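Wednesday, late

The kettle is on for the third time tonight and I still haven't got the heat exchanger to converge, but I feel so much better about it than I did this morning that I want to write it all down while I remember how I got here.

So. When I left things before the weekend, the tube bundle case was blowing up at iteration 272, every single time, on the dot. I had got rather fond of the number in a grim sort of way. I'd lower the relaxation factors and it would blow up at 272. I'd switch the convection scheme to plain upwind, which is what you do when you've run out of pride, and it would limp along a little further and then the pressure residual would go straight up the wall. I blamed the turbulence model, I blamed the inlet, and for one whole afternoon I blamed the cluster at Detudside, which has done nothing to deserve it and was only sitting there doing its sums.

Brendan called at lunch about something else entirely (he wants his copy of the Ó Dubhghaill notes back, the ones with the coffee ring on the cover, and I will get them to him, I will). I ended up telling him the whole sad story while my soup went cold. Brendan Mac Mathúna is the most patient man I have ever worked with. He let me go all the way through the boundary conditions, patch by patch, and then he asked me what was happening in the gap between the last row of tubes and the baffle. And I said nothing was happening there, it's just a gap. And he said, "Well, have you looked?"

I had not looked! I had looked at the tubes, lovingly, from every side, because the tubes are where the interesting heat transfer is and I was proud of my layers. The gap is three millimeters of nothing much at the bottom of the shell. When I finally cut a slice through it after lunch there were two cells across the whole thing, and both of them were squashed so flat that I felt embarrassed on their behalf. The layer growth from the baffle side and the layer growth from the tube side had met in the middle and more or less crushed each other. The mesh check had been warning me about skewness for days and I had been scrolling past it, because it always warns about skewness and I had stopped reading that line.

I spent the rest of the afternoon remeshing. I took the layers off the baffle altogether – it doesn't need them, there's hardly any temperature difference across it – and put a refinement box around the gap. It's not a pretty mesh. Freya Pilkington came by my desk around four and said it looked like a quilt somebody's aunt had given up on, and then she sat down and helped me for an hour, which is Freya all over. She showed me how she sets up her feature edges so the snapping doesn't round off the corners, and I have written that on a sticky note and put it on the monitor where I can't miss it.

It ran past 272. I don't mind saying I clapped. It ran on right through dinner, and the residuals are now doing a slow sort of wobble, neither up nor down, which I think may be real unsteadiness behind the last row of tubes. That would be quite a nice thing to have, if it's true. I've set up probes in the wake and I'll look at the signal tomorrow before I say anything to the Drisen people, who only want one number out of all this and would prefer to have it by Friday's call.

I keep thinking about how long I spent polishing the part I already understood. My first boss at Kosia used to make us write down the worst cell in the mesh, where it was and why, before we were allowed to press go, and I thought it was such a fussy rule. I'm going to start doing it again. I have a fresh page in the green notebook for it and everything. 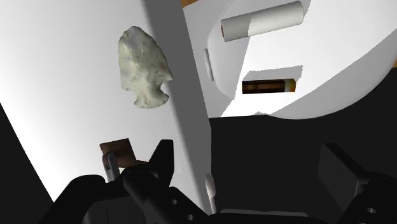

For tomorrow, before coffee

Look at the probe signals first, and don't touch anything until I have. If there's a clean frequency in there, switch to the transient solver and start it from tonight's fields. If it's only noise, go back and check the outlet, which I moved closer in June to save cells and have been a bit uneasy about ever since.

Write down the worst cell. Green notebook.

Ask Freya whether she wants her chair back, as I seem to have wheeled it over to my side and kept it.

Notes to Brendan! Put them in the bag tonight, by the door, under the keys. And tell him about the gap, he'll be so pleased.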